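Handout 4: The Double-Feed Fault
Notes by Mitsuko Iwasaki

My favorite failure of the term! The Wako cell's arm picked two envelopes at once, and the gripper stalled at cycle 1324. Start with the manual version of the job.

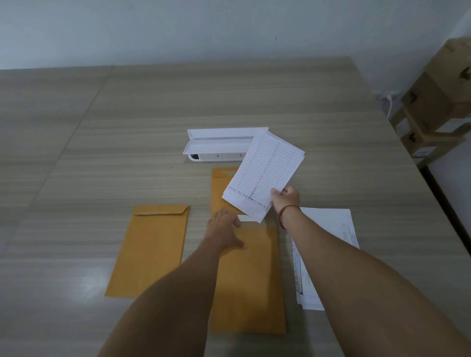
Fig. 1. Lined sheets and kraft envelopes, handled by hand.

Fingers feel a second layer right away. Our cup had only a vacuum reading,

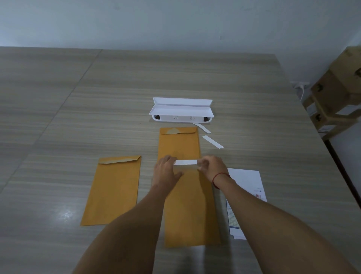
and it looked fine at 70 percent.

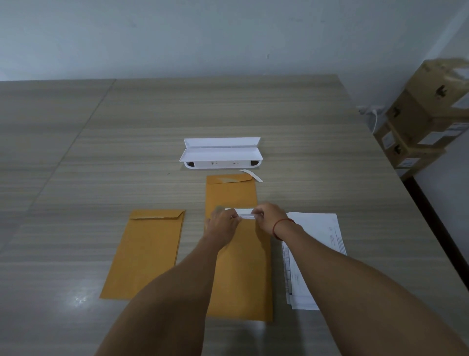

Biltimdale Automation Lab, Course Notes

Hit the stop before clearing a jam!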